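Notebook > Garden trials > Bed 5
Saturday, Zineb Erraji

Evuner granules raked in along the north edge, 700 g total. Hosta cover before treatment: 59 percent. Fence untouched.
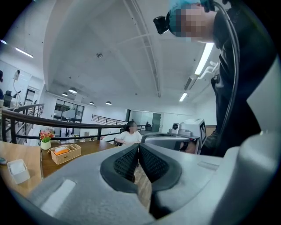
Browse on the Curnillow side is limited to shoot tips. Torn edge = deer, clean cut = rabbit.

Nearly 49 stems tagged. Catmint not browsed.
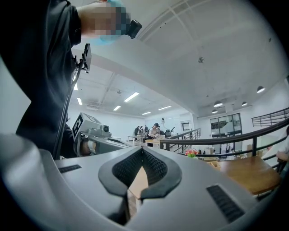
Retag after rain. Nasetell rows next.

Comments
Hegedűs: Rabbits here too.
pln: Rate per sq yd?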